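Datasets > Home Exterior > Gutters

# Inlow Gutter Notes

Inlow is a set of 465 gutter inspection notes from single-family houses, typed up from paper forms and saved as one CSV file. Chiamaka Afolabi maintains it. Each row is one run of gutter, with columns for material, length in feet, slope, hanger spacing and condition at the outlet.

Condition is scored 0 to 5. Slope is blank in nearly 6 percent of rows.

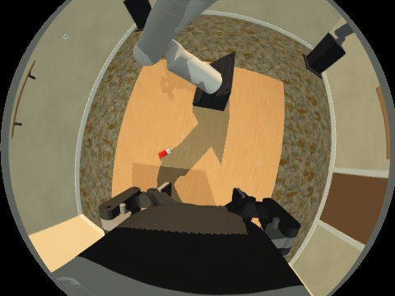
How are downspouts recorded?

They go in a separate file, downspouts.csv, and join to the main one on run_id. A run can have up to 2.

Version 2 fixed the hanger spacing units, which were mixed before June. Street addresses were removed. Please don't use the scores to price repairs.

14 shares | 3 comments

Related
- Planer: fascia board measurements
- Fatgate: attic vent counts
- Bakalis: chimney flashing notes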